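Tallcombe > Guides > Table Activities > Dark Table with White Work Sheet

How to Prepare a Dark Table with a Backdrop and a White Work Sheet

by Teguh Saragih

In our room at Tallcombe we have used many kinds of tables for small exercises with pegs. The one I like most is also the most simple: a dark top, a black cloth hanging behind it, and one white sheet lying flat. On such a table the eye goes directly to the sheet. In this guide I explain how I prepare it, from the cloth to the last peg. The first time, it took me the whole of a Monday morning. Now I need 30 minutes.

What you need

A table with a dark top. Mine is painted. If your table is light, you can cover it with a dark board, but please do not use a tablecloth, it moves under the sheet.
A piece of black fabric, wider than the table on both sides.
A rail or a strong cord for hanging the fabric, and 8 clips.
One white work sheet. I order mine from Dalitz, but any stiff sheet with a matte surface will do the work.
Small pegs in one strong color. I prefer blue.
Low-tack tape, a soft brush and a lint roller.

Step 1: Hang the fabric

Begin with the fabric, before anything stands on the table. If you hang it later, the dust will fall on your clean sheet and you must start again. I did this twice.

Wash the fabric one time before you use it, and hang it while it is still a little damp. The weight of the water pulls out most of the folds. Put the first clip in the center and then go to the left and to the right in turn, so the cloth does not get tired on one side. The lower edge should fall behind the table and not lie on it.

I bought at first a shiny black satin, which was a mistake. Every lamp in the room was visible in it. Gholamreza Babaei, who has much more experience with curtains than I have, gave me the advice to take brushed cotton. With this cloth some faint creases stay, but you only find them when you search for them.

Step 2: Choose the light

White paper takes the color of the lamp. With a warm lamp it looks like butter, and with a cool blue lamp it becomes pale violet, almost lavender. Both are fine for working, but your eyes should be comfortable for the full length of the exercise. I like the cool light in the evening. Try it first with one sheet and one peg on the table, then sit down and look for a few minutes before you decide.

Do not mix two lamps of different colors. You will get two shadows next to every peg, a warm one and a cold one, and it is difficult to judge where the peg stands.

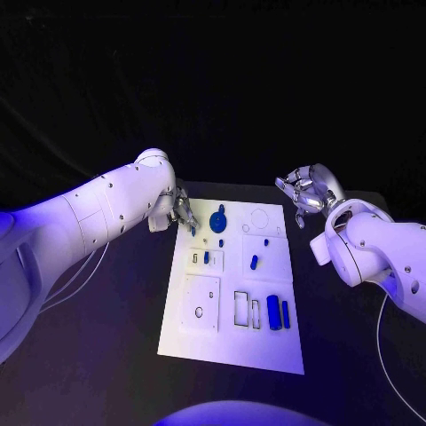

Step 3: Lay the sheet

Clean the table with the brush, always in the direction away from the backdrop. Then hold the sheet by two opposite corners, let the middle touch the table first, and lower the corners slowly. In this way no air stays under it. The long side should be parallel to the front edge of the table. I measure this with a ruler at both ends, but you can also use the width of your palm.

Fix the sheet with tape folded into small loops, under the corners. Tape on top of the sheet catches the light and it also catches the pegs. If one corner still lifts, leave a heavy book on it during lunch.

Keep a free strip of dark table on every side of the sheet. I leave 11 centimeters at the front for the wrists. Anything that is not part of the exercise should stay outside the sheet: the pencil, the cup, the box with the spare pegs.

Step 4: Place the first peg

I start always near the upper-left corner, a little inside from the edge. One peg is enough for the beginning. Stand it upright, take your hand away, and wait. If it leans, check the bottom of the peg with your finger. Often there is a small rest of glue or paint, which you can remove with fine sandpaper.

When the first peg stands well, you can begin with an easy exercise:

1. Pick up the peg from the upper-left corner.
2. Pass it from the left side to the right side above the sheet, without touching the paper.
3. Stand it down near the upper-right corner.
4. Go back the same way.

Repeat this 5 times and then make a pause. After that you can add a second peg, or mark small circles with a soft pencil as targets. Press only lightly with the pencil. A deep line makes a groove, and the pegs like to fall into it.

Common problems

The sheet slides. The table is probably still dusty. Take the sheet off, brush again and use new tape.

The fabric looks gray. This is usually lint. Roll it from top to bottom with the lint roller, never across. A strong lamp pointing at the cloth also makes it gray, so turn the lamp down to the table.

The pegs fall when somebody leans on the table. Look under the legs of the table. A folded piece of cardboard helped at my place, although Gholamreza says I should finally buy proper felt feet.

Putting it away

Pull the tape loops slowly and flat, not upward. Store the sheet lying down, between two boards. The fabric I roll on a cardboard tube and keep it in a pillowcase.

Related guides

Sanding and Painting Small Wooden Pegs
How to Clean Black Cotton Fabric
Clulta Clips and Softić Clips Compared
A Simple Rail for Hanging Cloth
Pencil Targets for Peg Exercises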